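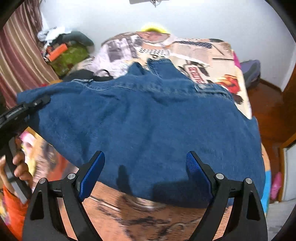

How often should a denim jacket be washed?

Two or three times a year is enough for most people, in cold water, inside out, with the buttons done up. Between washes, air it overnight and wipe off any spots with a damp cloth.

That is the advice Babita Malhotra gives to nearly everyone who comes into her repair and alterations shop in Clukstead, usually while she is looking at something else on the jacket. She has run the shop for long enough to have seen the same coats and jackets come back with new problems, and she says denim is the easiest of the lot to look after.

"People wash it like a T-shirt," she says. "Then they bring it to me and ask why the collar has gone white along the fold. It's the rubbing in the machine. The cloth rubs on itself and the dye comes off where it's folded."

We talked on a Sunday, when the shop is closed and she does her own mending at the long table in the back. She had an iron going and stopped twice to refill it.

Malhotra grew up in Bravthorpe and learned to sew from an aunt who took in work for a uniform supplier. Her first paid job was hemming trousers. She did 66 pairs in her first week and was told that was slow.

I asked her to take me through what she does with a jacket at the end of a season. She starts by laying it out on a bed, back side up.

"A bed is better than a table because you can spread the whole thing and you're not bending over," she says. "Let the bottom hang off the side if it wants to. Smooth the back with your hands. You'll find things that way that you won't see on a hanger. A thin patch feels different."

She checks the seams next, running a thumb along each one from the collar down. The stitching across the shoulders goes first on most jackets, in her experience, followed by the corners of the pockets. A loose thread gets trimmed or knotted, never pulled.

"If you pull it, you've made me a job," she says. "I don't mind. It's $7 for a short seam."

Wrinkles in the back panel don't bother her much. A jacket that has been sitting on a chair will have them, and most drop out after a night on a wide hanger. For the stubborn ones she uses a warm iron on the inside of the cloth, with a little steam, and leaves the seams alone. Pressing hard over a thick seam leaves a shiny line on dark denim.

Folding or hanging is the question she gets asked most. She hangs a jacket that is being worn every week and folds one that is going away until October. To fold, she turns it face down, brings each sleeve straight across the back, folds the sides in to meet, and then brings the hem up to the collar in one go. She puts heavy things at the bottom of the drawer and knits on top.

She used to keep her own winter clothes in plastic boxes and gave that up after a damp year in a rented place on Pedell Street. Now she uses old cotton pillowcases, one garment in each.

"It's free and it breathes," she says. "I write on a bit of tape what's inside, or I'd be opening all of them."

About 100 jackets come through the shop in a year, most of them for zippers and cuffs. A few are hardly worth the money. She will say so, though some customers want the work done anyway. One man drove over from Turcotte with a jacket that had both elbows out and the lining in strips. She told him what it would cost and he left it with her.

"I had it for three weeks," she says. "I put patches on the inside so you'd only see the stitching. He wears it to cut wood, so I expect it'll be back."

Her own denim jacket was hanging on the door. She bought it secondhand, took the sides in, and moved the buttons over. It was last washed in the spring. There was a mark on one cuff, machine oil, which she has tried dish soap on twice.

"I'll try it again," she says. "Or I'll roll the cuffs up."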